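How to Steam Buns at Home Without Gluing Them to Anything

I ruined my first 16 buns by following the package directions, which were two sentences long and one of those was "enjoy." What follows is the method I settled on after a winter of eating the evidence.

You need a steamer, a pot it sits on snugly, and parchment. Soak a new bamboo steamer in cold water for twenty minutes before its first use, then steam it empty for ten. It will smell like a wet fence. The smell goes away by the third batch.

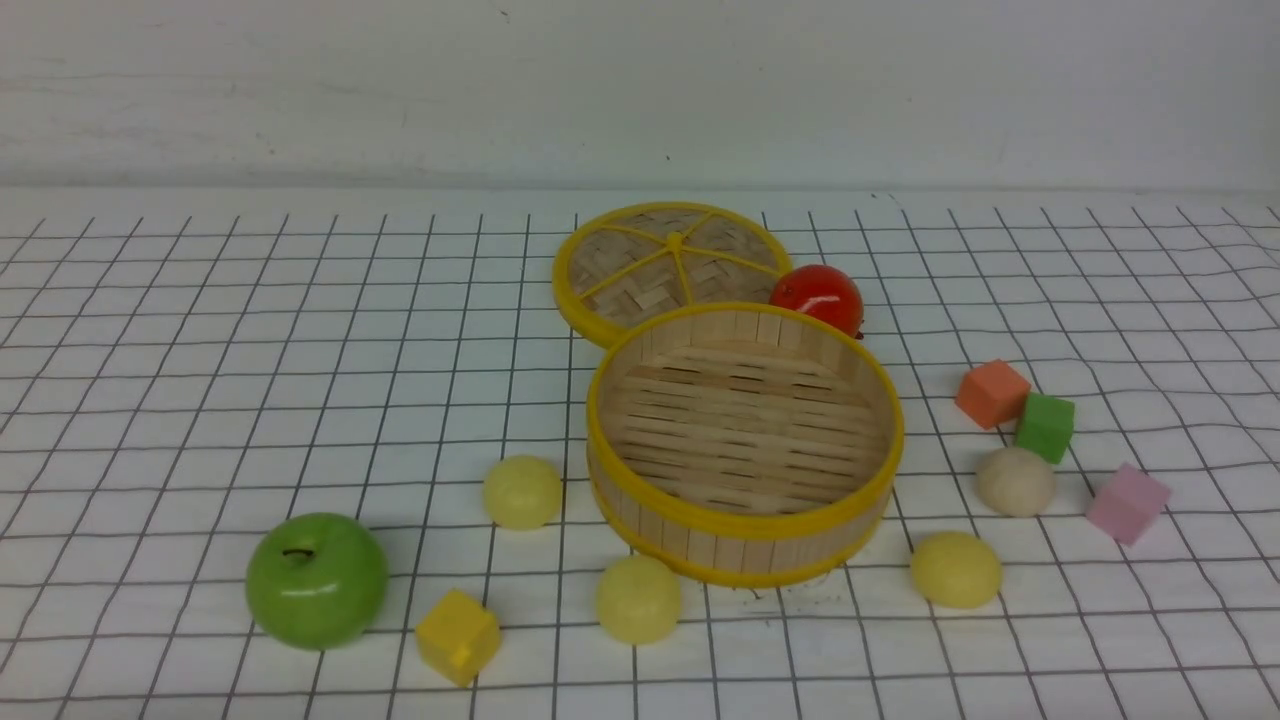

Cut the parchment into squares a little bigger than the bottom of each bun. Don't line the whole floor with one big sheet, or the steam will sulk underneath while your buns stay raw on top. Cabbage leaves also work, and you can eat them afterward if you are that kind of person.

For the dough, mix 200 grams of flour, a teaspoon of yeast, a spoonful of sugar and enough warm water to make something soft that doesn't cling to your hands. Knead for eight minutes. Kittipong Ruangrit, who taught the class I took in Hultlow, could do it in five and liked to mention it.

Let it rise until doubled. Fill, pinch shut, and leave the buns alone for another half hour. Skipping this second rest gets you dumplings with ambitions.

For filling, I use pork and scallion. My sister-in-law puts in chopped tart apple and brown sugar, and her tray empties first every time. I've made my peace with it.

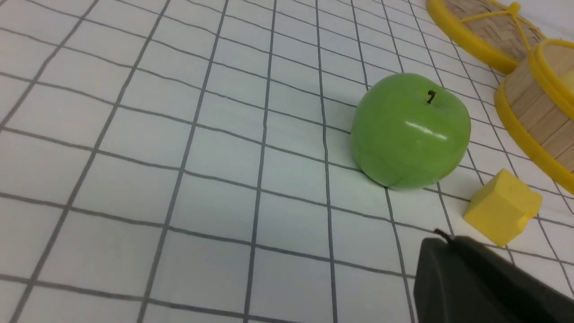
Page last changed: April 13, 2022

Bring the water to a boil before the steamer goes on, then turn it down to a steady simmer. Keep the water an inch below the bottom tier. Small buns take 12 minutes, large ones 15. Don't lift the lid to check. You will want to.

When time is up, turn off the heat and wait three minutes before opening. Buns hit by cold air too soon collapse into something like a used bath sponge. They taste fine. Serve them to family.

To clean up, rinse in hot water and scrub with a brush, no soap. Dry the pieces apart, on a rack, for a full day. I put mine away damp one October and grew a gray fur I'd rather not discuss. 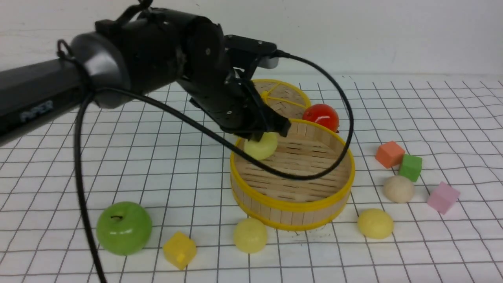
Ball in the gripper, green apple on the grid.

Leftovers freeze well. Steam them straight from the freezer for 10 minutes. The microwave is faster and you'll regret it by the second bite.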